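Materials and Surfaces, Unit 3
Surface Finishes: Reading and Specifying
Course handout, H. Bellamy
Revised Fri 27 May

3.1 Scope

This unit covers decorative and protective finishes applied to small parts and housings: anodizing, painting, plating, and finishes molded directly into plastic. Corrosion theory was covered in Unit 2 and is not repeated. Students who missed the Unit 2 lab should get the polishing notes from Pin-yu Wei before the September session.

3.2 Gloss and matte

Gloss is a measure of how much light a surface sends back in the mirror direction. A smooth surface reflects a narrow beam and shows a distinct highlight. A rough surface spreads the same light over a wide angle and looks matte. Color and gloss are independent properties and must be specified separately. A drawing note that reads "black finish" leaves the gloss to the supplier.

Gloss readings depend on the angle of measurement. The usual angles are 20, 60 and 85 degrees. Use 60 degrees first. If the reading is above 70 units, repeat at 20 degrees. If it is below 10 units, repeat at 85 degrees. Record the angle next to every value. 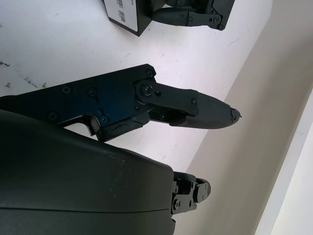
Wear changes the gloss of a matte surface in two ways. Rubbing flattens the high points and leaves shiny patches, while a hard point cuts a groove that scatters light differently from the area next to it. On dark finishes the groove usually reads lighter than its surroundings, as with the small pale scratches on the curved dark-gray housing. Dust has a similar effect at a distance, and the part must be wiped before any mark is logged as damage. Inspect under diffuse light, then again under a single lamp at a low angle.

3.3 Anodizing

Anodizing grows an oxide layer from the aluminum itself. Part of the layer grows inward and part outward, so the part gains less in thickness than the full depth of the coating. Dye is taken up by the pores before sealing. Black dyed parts can shift in hue when the dye load is low or the sealing bath is too hot. Batch matching is done against limit samples, one at each end of the accepted range.

For the Stuvoder exercise, the order is 3,814 covers, and the rack holds 13 at a time. Calculate the number of loads, then the total bath time at the current density given in Table 2. Round partial loads up.

3.4 Bright metallic finishes

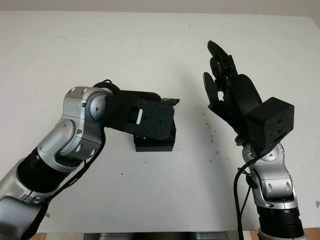

Materials and Surfaces / Unit 3 / p. 13

A bright finish shows form errors that a matte one hides. Waviness too shallow to feel will bend a reflected straight line. Check curved parts by turning them slowly under a strip light and following the edge of the highlight. A break in the highlight marks a change in curvature, whether intended or not.

Plating thickness is not uniform. Current concentrates at outside corners, and recesses receive less metal. State on the drawing where thickness is to be measured.

3.5 Problems

1. The Menik panel reads 74 units at 60 degrees. State the next measurement and why it is needed.

2. Funer quotes a setup charge of 3,000 for plating. Find the setup cost per part for the order size in 3.3.

3. Write a finish note for the Nouri bracket covering color, gloss range, measuring angle and inspection light.

Reading for next week: Unit 4, sections 4.1 and 4.2.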